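4. Comparing grippers on cloth

Document version: 2025-03-13
Applies to: Grindent Test Kit for two arms, with Gisine software

This section explains how to prepare the table and how to compare grippers on soft objects such as shirts, towels and napkins. It assumes that both arms are already bolted, powered and calibrated as written in section 3. If you have only one arm, please follow the same steps and leave out those for the second arm.

What you need

Brown kraft paper for covering the table
Blue painter's tape
At least one garment with short sleeves and a collar
The grippers you wish to compare, with their screws and cables
The result sheet (Milošević sheet, at the end of this manual)
A kitchen scale

CAUTION: Keep both teach pendants within reach of the operator for the whole test. Each arm obeys only the stop button of its own pendant, unless you have wired the common stop in section 3.6.

4.1 Preparing the table

1. Clean the table and cover it with the paper. Pull the paper flat and fix it under the edges of the table, not on the top.

2. Lay the tape in straight lines so that it makes large rectangular cells. The cells are for placing the garment in the same position again after each trial. They do not need to be exactly equal, but you must not move them between two grippers.

3. Write the name of each cell in the software under Table > Cells. The name on the screen is the one that will be printed in the result file.

4. Lead the cables of the grippers along the outside of the arm and leave a loop at the wrist. Turn the wrist by hand through its full range and look at whether the loop catches anywhere.

Note: Tape of a different colour can be used. Blue works well with our default camera settings. With a green or beige tape the line finder may need a new threshold, see section 7.

4.2 Mounting and checking the gripper

1. Switch the arm to hand mode and move the wrist to a comfortable height.

2. Mount the gripper on the flange. Tighten the screws crosswise, a little at a time.

3. Weigh the gripper together with its bracket before mounting and enter the value under Tool > Payload. Our standard parallel gripper with bracket comes to 442 g. Please do not copy this value for a different tool, even when it looks similar in size.

4. Open and close the gripper slowly, with nothing between the jaws. Listen for scraping.

5. Bring the tips down over the bare paper until they are just above it, and save this height as Touch. Do this again every time you change the gripper. A touch height which is too low will tear the paper on the first trial.

CAUTION: Curved jaws with teeth can close on a finger from the side, where the operator does not expect it. Remove the gripper cable before you clean between the teeth.

4.3 Placing the garment

1. Spread the shirt flat with the hand. Small wrinkles are permitted and even wanted, as a perfectly ironed shirt gives results that are too good.

2. Place one side of the shirt where the first arm can come to it from above with the gripper slightly tilted. The collar should be at the far end from this gripper.

3. Bring the second arm over the far edge of the shirt and let it wait there, pointing down. It should hang high enough that the cloth does not touch it when the first arm lifts.

4. For a wrist camera, check on the screen that the jaws are visible in their open position and that the edge of the cloth can be told apart from the surface under it. Striped cloth is easy for the camera and plain cloth is more difficult, so please test with both kinds before you decide that one gripper is better. 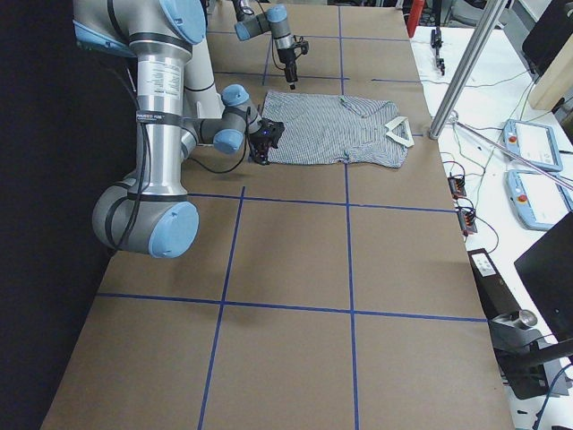
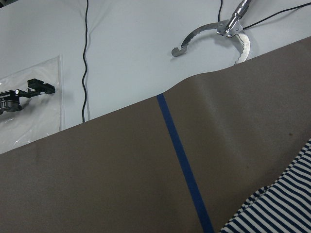

Tshepo Shabalala wrote to us, after reading the draft of this section, that step 4 should be done before the touch height is saved, and that at Jarkville they lost a whole morning by doing it in the other order. With toothed jaws, the letter goes on, the camera sees the tips at a different place when they are open than when they are nearly closed, and the operator then corrects the height for the wrong tip position.

We agree with this remark for curved jaws. For parallel fingers the order is free, and we have left the steps as they are. If you test both types on the same day, use the Jarkville order for both – it costs only a minute.

4.4 Running the comparison

1. Choose Compare > Cloth > Edge pick in the menu. The software asks for a name for the gripper. Use a name which your colleagues will still understand in December.

2. Set the closing force to the lowest value and start the first trial.

3. After each trial, put the shirt back in its cell. Do not smooth it more carefully for one gripper than for the other.

4. Make 39 trials for each gripper. The result file can be opened with fewer, but the chart page stays empty.

5. Mark each trial on the Milošević sheet with one of these letters:

H – held until the arm stopped
S – slipped during the lift
M – missed the cloth completely
D – took more than one layer

6. If you see S more than three times in a row, raise the closing force by one step and begin again from the first trial. Write the new force at the top of the sheet.

Note: D is not always a failure. For folding a towel one may want two layers, and for a shirt usually not. Decide this before the first trial and write it down.

4.5 What to look for when choosing

Parallel fingers are simpler to set up and leave fewer marks on thin cloth. They need a good approach angle, and on a tight flat edge they may push the cloth away instead of taking it.

Toothed jaws forgive a wrong angle more easily. Thin knitted cloth can stay hanging on the teeth after opening, and the arm then carries it to the next position. Add a short shake after opening (Tool > Release > Shake) when this happens.

A wide opening is practical for a thick fold, but each closing takes longer. Compare the time per trial in the result file as well as the letters on the sheet.

4.6 After the test

1. Move both arms to Park and switch off the gripper supply.

2. Take off the garment and inspect it under a lamp for pulled threads. Note them on the back of the sheet.

3. Leave the tape in place if a further gripper will be tested. Replace any strip which has lifted at the end.

4. Export the result file before you close the software. Unsaved trials are not kept after a restart.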